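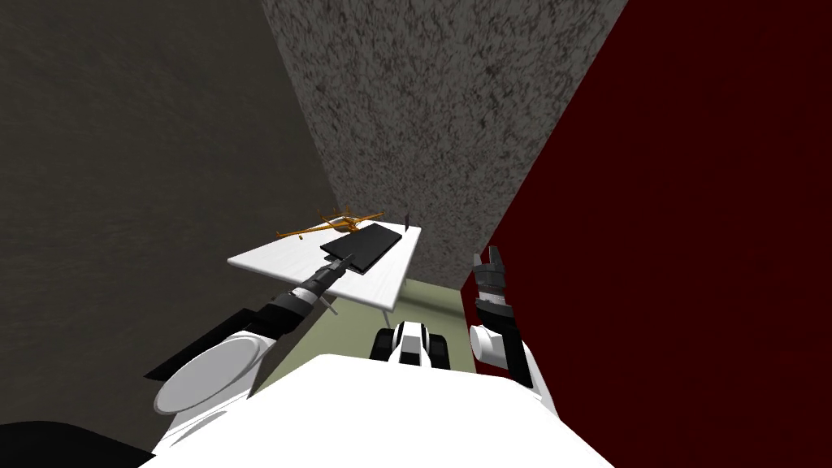

How I Clear My Desk Before Supper

I used to let paper pile up all month and then lose a whole afternoon to it. My friend Zahira Liew got me doing it a little at a time, and I've stuck with it since August (a record for me!).

First, set a timer. I give myself 3 songs' worth of time, but a kitchen timer works too.

Pick up everything flat — mail, receipts, school forms, the takeout menu from Ouazzani — and make one big stack. Don't read any of it yet. I always want to stop and read, and then it's dark out and I'm holding a seed catalog.

Now go through the stack from the top. Bills go in a folder by the door. Anything with a date on it gets copied to the calendar and then tossed. Junk goes straight in the recycling. If you can't decide on something, stick it in a shoebox and look again next month. I found a tax letter from 2000 in mine, so maybe look more often than I do.

Wipe the desk down with a damp cloth and let it dry before you put the lamp back. Cords are next. I loop mine loosely and use bread ties, which hold up fine.

Last thing, put out only what you need for tomorrow morning. For me it's a pen, my notebook and the library book I keep forgetting to return.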